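Tetholm Home Help > Storage and sorting

Small plastic drawers on a desk: what to keep in them, and how to stop them sticking?

Posted by Godelieve Brouwer
Tags: drawers, desk, craft supplies, small parts
Viewed 428 times

I have been sorting out the back bedroom, where I do my sewing and also the household paperwork. Up to now all the small things have lived in biscuit tins: buttons, press studs, bobbins, drawing pins, fuses, picture hooks, spare keys. Whenever I want one thing I have to tip out a whole tin.

My sister gave me three of those little plastic units with see-through drawers that sit on the table. They are the sort with a coloured surround and a row of drawers side by side. I filled them all on Sunday and I am not happy with the result. The drawers I put buttons in are so full that they catch when I pull them. One of them came right out in my hand and I was picking up buttons for half the evening. Another one squeaks and goes in crooked.

So I have two things to ask. How do other people decide what goes in which drawer when there are only a few of them? And can I put anything on the runners so they slide properly? I have furniture wax and cooking oil in the house and would prefer not to buy something special.

The table is an ordinary desk, 113 cm wide, against the wall. The units have to stay on it because there is no shelf.

Xolani Motaung
51 people found this helpful

Please don't use the cooking oil. It goes tacky after a few weeks and picks up fluff, and in a sewing room you will have plenty of that. Furniture wax is all right on wood but I have never had much luck with it on plastic. A plain white candle works. Take the drawer out, wipe the sides and the bottom edges with a dry cloth, rub the candle along them, then slide the drawer in and out ten times or so. Wipe off the crumbs.

Before you do that, check that the unit is sitting flat. If the desk has a dip in it, or one foot is standing on a pencil or the edge of a mat, the whole surround twists a little and the drawers go in crooked. I had one that stuck for months and the cause was a drawing pin under the left foot.

As for what goes where, this is how I do it. I repair small electrical things at home so mine is mostly screws and fuses, but buttons would be the same.

1. Empty every drawer on to a tray. A baking tray with a tea towel in it is good because things don't roll.

2. Sort by what you use them for and not by what they are. Press studs and the tool for them belong together. Picture hooks and drawing pins can share, as they both go in walls.

3. Fill each drawer to half its depth and stop. Anything above the top edge will catch on the surround. What is left over goes back in the tin as spare stock, and you top up from the tin when you need to.

4. Leave a drawer or two with very little in them. It looks like a waste but you will want the space as soon as you find the next odd thing. For very small pieces, a little cup or tub standing inside the drawer stops them sliding to the back.
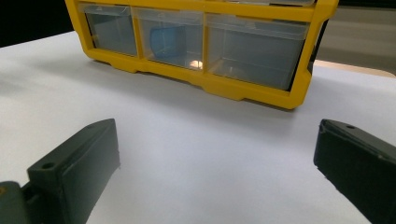 5. Label only the drawers that need it. With clear fronts you can see a lot of it anyway. I put a strip of masking tape on the ones holding fuses, because the ratings can't be read from outside.

6. Put the heavy things in whichever unit is nearest the wall. Batteries and keys make a drawer drop at the front when you pull it, and that is how they end up on the floor.

If a drawer still comes out too easily, look for a small bump at the back. Some have one to act as a stop, and it wears down. A short piece of tape on the underside at the back, folded over twice, does the same job.

Mathebula
6 people found this helpful

agree with the candle. you can also use a dry bar of soap if you have no candle, it works but you have to do it again sooner

I would not keep buttons in drawers at all, I have 96 jam jars in my garage (not all buttons) and you can see everything. Cheaper too

Godelieve Brouwer

Thank you both. I have done the candle and it is much better, the squeak has gone. The crooked one was standing on the edge of my cutting mat, so Xolani was right about that. I have moved the mat.

I have gone down to half full and put the rest of the buttons back in a tin. The press studs are in an egg cup inside their drawer for now - I will look for something smaller.

Mathebula, I don't have room for jars on this desk, but I may try a few in the kitchen for the rubber bands and string.

Related pages
Sorting a tin of mixed screws
How to get old labels off plastic
Keeping thread tidy without a rack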